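Somboon Hall Rentals: Frequently Asked Questions

Booking

How do I reserve the hall?
Fill in the request form or call the office. We hold a date for 12 days while you decide. After that it goes back on the calendar unless we have your deposit.

How many guests can you fit?
The main room seats 96 at round tables. If you want a dance floor, plan on fewer tables and ask us for the second floor plan.

Can we get in the night before?
Sometimes. If there is no event that evening, you can set up from 5 p.m. at no charge. We can't confirm this until the week of your booking.

Do you offer summer dates?
Yes, but July fills first. The hall has air conditioning in the main room only - the kitchen gets warm.

Bringing your own things

May we bring our own favors and tableware?
Yes. Most wedding families do. Pack everything in bags or boxes with the couple's last name on them and leave them on the shelves by the side door. Thin shopping bags are fine for light items such as candy and napkins. Please don't use them for glass. 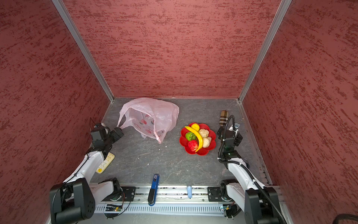

Nantana Meesuk wrote to add that she put a printed list in each bag, one per table, and her cousins had the whole room set before the first guests parked. She also said to bring twice as much tape as you think you need.

Tape is fine on tables and doors. Please keep it off the painted walls.

Can we hold a tea ceremony before the reception?
Yes. The small room next to the office is free with any wedding booking. It has two armchairs and a low table. You bring the tea set, the tea and the trays. Hot water comes from the kitchen.

Do you have decorations we can borrow?
No. We lend tablecloths in white and ivory. Party stores carry candy dishes and trays for weddings, and plastic ones travel well. 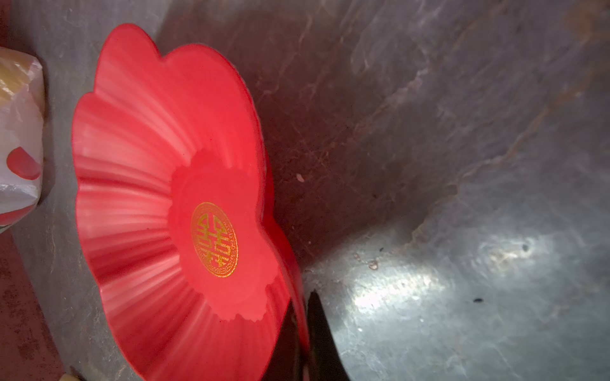
Red flower-shaped dish with a gold double-happiness emblem.

Food and cleanup

Do we have to use your caterer?
No. Any licensed caterer may use the kitchen. Ask them to call Kittipong Duangkaew at extension 13 before the event about oven times.

Who takes out the trash?
You clear the tables and tie up the bags. We take them out and mop the floors. Check under the gift table before you lock up, as small bags and dishes get left there more than anywhere else.
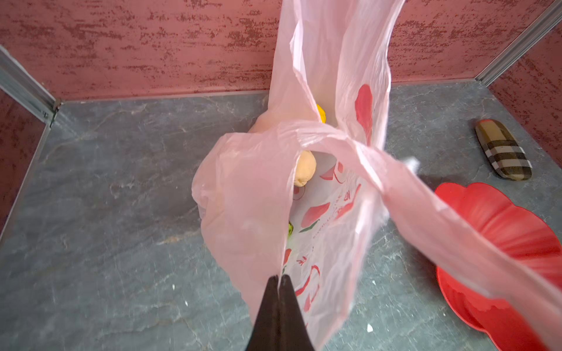 Payment and cancellation

How much is the deposit?
One third of the rental fee, paid by check or card. It goes toward your total.

What if we have to cancel?
You get the deposit back if you cancel more than 60 days ahead. Inside 60 days we keep half, and you can move the other half to a new date.

Where do I send a check?
Somboon Hall, 1505 Clekside Road, attention Yupin Rattanakul. Write your event date on the memo line.

Page updated Apr 15, 2026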